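How to Find Out Whether a Machine Can Put Your Groceries Away

You have watched the videos. A robot folds a towel, a robot pours the orange juice, and someone in your life asks why you still do these things by hand. The tutorial below is for people who would like to answer that question at home or in a small stockroom, with a machine they have borrowed, rented or built, and with groceries they were going to buy anyway.

I picked boxes because boxes are supposed to be easy. They have flat sides and corners. They don't spill unless you really work at it. If a machine can't move a box of pasta from a table to a shelf, we can put off the talk about it doing the ironing.

What you need

A mobile robot with some way of picking things up. A table it can reach. A shelf, also one it can reach (measure this before you invite people over). A notebook. A person with a thumb on the stop button who does not have their phone in the other hand.

Step 1. Pick the chore and write it down

"Tidy up" is not a chore a machine understands, and I have lived with people who struggled with it too. Write one sentence. Ours was: "Move every box from the table to the second shelf, standing up, label out." Rigoberto Palomino wanted to add "neatly." We talked him out of it, as none of us could say what it meant in a way that would hold up in an argument.

Step 2. Set the table like a person would

The videos cheat here, a little. The boxes are lined up like soldiers with a hand's width between them. Real groceries get dumped out of a bag. So put some boxes at a slant. Lay one on its side. Mix loud packaging with plain, and use a few that look nearly alike, which is how a cupboard looks after any sale.
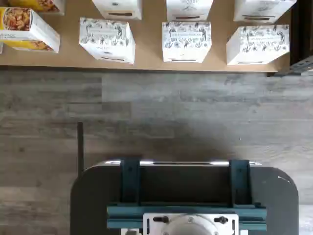 Jondon Robot Hobby Club / Home Chores Group

Our mix was pasta boxes with plenty of yellow on them and white boxes with black flowers and leaves drawn on. The yellow is easy for a camera to love. White boxes in front of more white boxes are another matter, and early on our software was quite sure that two of them were one very wide box. It planned its grip to match. Keep the arrangement on paper so you can lay it out the same way again, or you'll be comparing Tuesday's easy table with the hard one.

Step 3. Park the base

Drive up to the table and stop where the arm can reach the back row without leaning over the front one. This took us longer than the picking. Watch the edges of the base, and watch the table legs and any brackets that stick out, as these are what you'll hit. Mark the good spot on the floor with tape. Then take the tape away for the last set of runs, and see how much of your success was tape.

Step 4. Run it and keep your hands off

This is the hard part for humans. When the gripper comes down half an inch off, everyone in the room will reach out to nudge the box. Don't. A nudged run is a failed run. Nayeli Bermúdez keeps our log, and she has no mercy on this point, including toward me.

Write down one of four things for each pick: done, dropped, missed, or stopped by a person. Add a word or two on why. "Squeezed flat" is a fine entry.

Step 5. Do it again, more than you want to

One good run is a video. We did 300 picks, of which 209 counted as done with no help. That took from December until well into spring, mostly because we have jobs. Another 19 were stopped by a person, and the rest were drops and misses. The dented pasta was eaten.

Step 6. Race a human

Put the same boxes out and ask someone to shelve them at a normal pace. Raimo Lappalainen did ours with a coffee in one hand and was back in his chair before the robot had finished looking at the table.

So, can it do the chore?

Somewhat, slowly, with a grown-up present. If your shop moves the same carton all night from the same spot, a machine may well earn its keep. If your groceries arrive in a bag, you are still the best equipment in the house.

If you try this, send your log to Yolanda Restrepo at the club, bad runs included. Next up is cans. Rianne Koster says they will be easier than boxes, and I have written that down too.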